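Horkell Library Newsletter — February

Overdue fines end Thursday
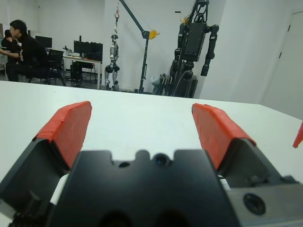
What happens to the fines I already owe? They will be cleared from your account on Thursday morning, and there is no form to fill out. Charges for lost or damaged items stay on the account until they are paid or the item comes back.

The change covers all 4 branches, including Pacheco Street and Okuder Road. Last year 1,487 cardholders were blocked from checking out because of unpaid fines, many of them children using a parent's card. Those cards will work again once the accounts are updated.

Due dates are not going away. Books still go out for 21 days and can be renewed twice if no one else has placed a hold. An item that is six weeks late will be marked lost and billed at the replacement price. Bring it back in good shape and the bill is removed.

Museum passes and the sewing machines are handled separately and still carry a daily late fee.

The Wondar Room at Pacheco Street is closed for painting until the end of the month. Story time has moved upstairs next to the large print shelves. The spring book sale needs donations — we have room for 2,000 books and are well short of that. Drop boxes are inside the front doors. No encyclopedias or magazines, please.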